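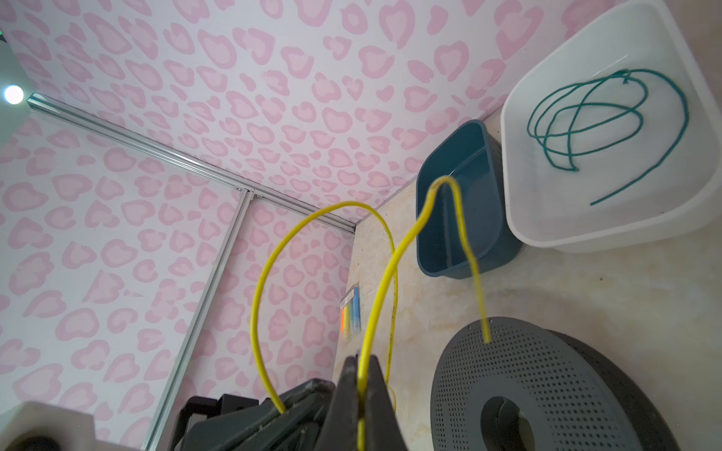 Yellow length, two bends, free end above the perforated disc.

Cable day, continued from last night. Started at 6 with the intention of finishing the teal-green cord and the yellow before lunch. Finished neither to the standard I set in April.

Notes on the yellow first. It has memory. Left to itself it goes into wide arches, and where it has been folded once it wants to fold again at the same point. A hairpin is the worst shape it can be stored in, so the rule stays as written: no turn tighter than the palm of my hand, and no end tucked under a loop. I wrote the rule for the Escobedo bench and it applies to thin stock as much as thick.

The Florkora winder is still on order. The quote from Fledmont came in at 400 for the hand-crank version, with a capacity of 1,000 feet, far beyond anything I own. My longest single piece is 53 feet. I have not answered the quote. Coiling by hand costs nothing except patience, and the over-under method leaves less twist than any crank I have tried. Premia makes a smaller one, but the hub diameter is wrong for anything stiff.

Two tubs in use, dark teal and white. The system is simple: unsorted goes in white, coiled and tied goes in teal. At the moment the system has one working half. 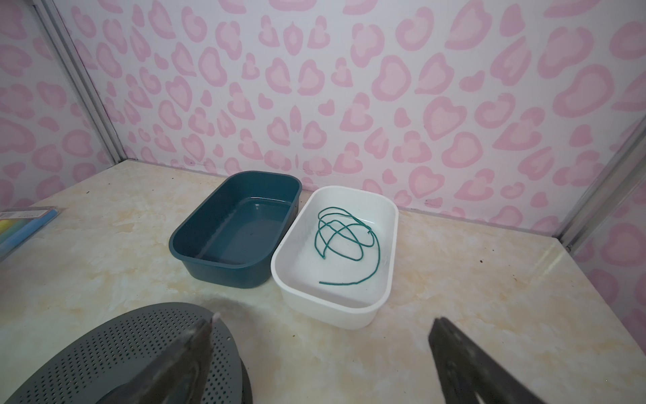 The difficulty with cord of this softness is that it does not hold a coil without a tie. It relaxes into an oval, the crossings multiply, and the ends migrate. I can usually find one end right away. The second takes longer, and pulling on the first to locate it only tightens the crossings. Correct procedure is to lift the whole tangle, shake it once, set it down, and work outward from the crossing nearest the loose end. I know this and still pulled.

Considered a change of containers. The rounded corners are good, since nothing snags on them, and the flared sides make it easy to get a hand in. Shallow is also good. Deep bins encourage dumping. The only fault is that the two stand so close together that a long piece going into one tends to drag across the rim of the other. A hand's width between them would fix it. Did not move them today.

The marbled surface is fine for this work. Pale ground, so dark and bright cord both show up well against it. The pink leopard print behind is a matter of taste and I have stopped having an opinion about it, although yellow does read clearly against pink, which helps when tracing a strand by eye. 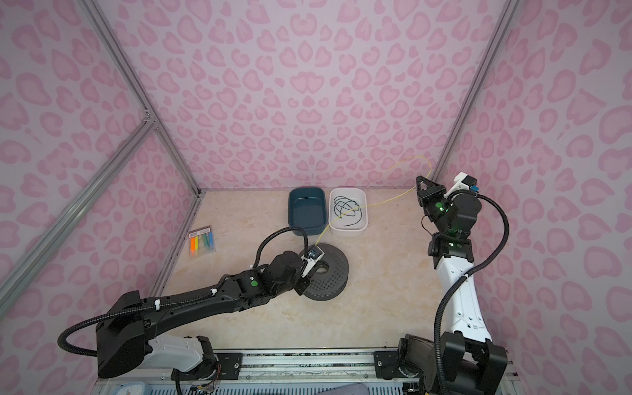
Yellow in a long sag, black in the white tub, teal tub empty.

The black is closer to done than it looks. The loops already run more or less together and need only evening out and a tie. The yellow I will do last, in one pass, starting from the middle and working to both ends so that the twist has somewhere to go.

For tomorrow: cut 2 more ties, put the colored sticks somewhere other than the work surface, answer Fledmont. Measure the teal-green before coiling and write the length on the tie. I skipped that step last time and had to undo a good coil to get the number.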